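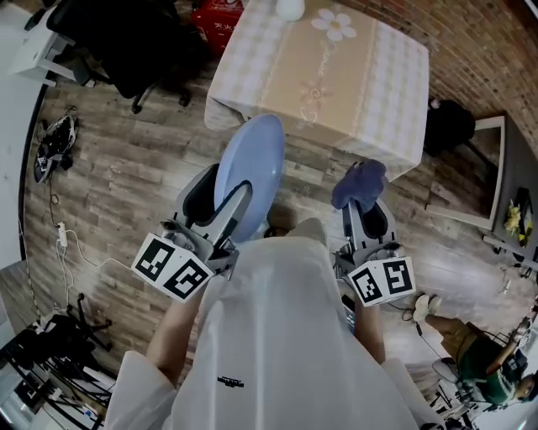

Hard plates and soft cloth with the same fingers?
2 min read

Posted by Na-rae So, 2023-02-07

I'm comparing two finger sets for hand-held grippers, the curved ones from Brovura and the flat ones from Zistavis. The task is wiping a plate, so one gripper holds the plate by its edge and the other holds a cloth. The flat set does well with cloth but the plate turns in the grip. The curved set is the other way round. I have 40 runs with each. Do I pick one set, or put a different one on each hand?

Sun-ja Yeon
Use one set and change the pads. We tried different fingers left and right, and the marker offsets had to be calibrated separately for each side. A softer pad on the curved fingers stopped most of the turning for us. With cloth, pinch a fold, not a single layer. Check that the cloth doesn't hang over the marker cube, or you will lose tracking on that side. Do another 40 runs after the pad change before you decide.

Flurnbridge
Depends on the plate. Ours were too heavy for either set.

Ibrahim
Different fingers are fine if the left hand always gets the plate. If people swap hands, your data is a mess. I'd look at your cable too. Mine pulled on the wrist and I blamed the fingers for a week.

Comments

Na-rae So: Ordered softer pads. Will keep the curved set for now.

Sun-ja Yeon: Get two thicknesses if you can.

Flurnbridge: What plate size?

Contact | Copyright | Back to top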